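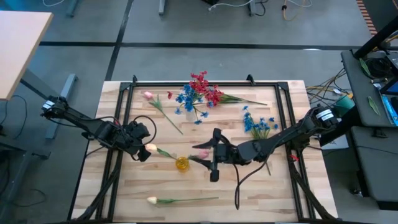 Peach tulip, Thursday.

Two weeks until we leave Pretau and I still haven't called the movers! Rent at the new place in Grecu is 1260 a month – gulp – but there's a balcony, and I've wanted one forever. Packed the winter coats, then needed one by five o'clock, so out it all came again. 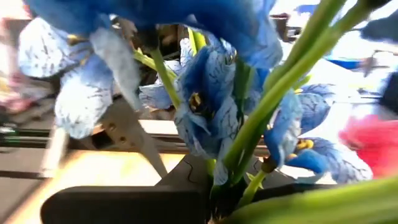
My sister says the balcony faces north and I'll never get a tomato out of it. Fine, lettuce then. Must still cancel the gas and find the spare keys before bed.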